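Gripper cable loop snags on table during low moves, two-arm bench setup

Posted by avier_bench in Shared Workshop Builds

I have two arms facing each other across a table in our shared shop, both with parallel grippers. The job is cup sorting: pick up a plastic cup, carry it low across the cloth and stack it. The controller is a Zellov running the stock motion planner.

The gripper cable hangs in a loop under each tool. On low moves the loop on the right arm drags on the tablecloth, and on 3 of 14 runs it pulled the cloth enough to shift the pen holder at the back. The planner doesn't know the cable exists. Cable length is 410 mm, connector to connector. Raising the carry height fixes it but costs cycle time, and the final placement still has to be low.

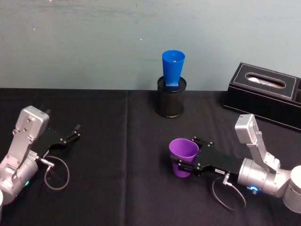
Right gripper carrying the purple cup, left gripper open. Cable loops visible under both.

Do I shorten the cable, reroute it, or model it in the planner?

trondard

Reroute first. Bring the cable back along the top of the gripper body and tie it down behind the wrist joint, leaving only enough slack for full wrist rotation. To find that number, jog the wrist to both limits by hand with the cable loose and mark where it goes tight. Add roughly 3 cm to that. Don't put a tie right at the connector. The strain goes straight into the pins and you will get intermittent gripper dropouts that look like a software fault.

After that, add a collision box under the tool in the Zellov tool definition, as deep as the lowest point of whatever loop is left. Check it at several wrist angles, as the loop swings when the tool rolls. A box sized at one angle will be too small at another.

Also clamp the cloth at the table edges. Any fold is something for a cable to catch on.

nam_shop

just get a shorter cable. mine came with a long one too and I swapped it, no problems

trondard

Only if the wrist travel is limited in software. At full rotation a short cable becomes the hard stop.

avier_bench

Rerouted over the top and clamped the cloth. No snags in the first 3 runs. Collision box is next, will post the dimensions once I have them.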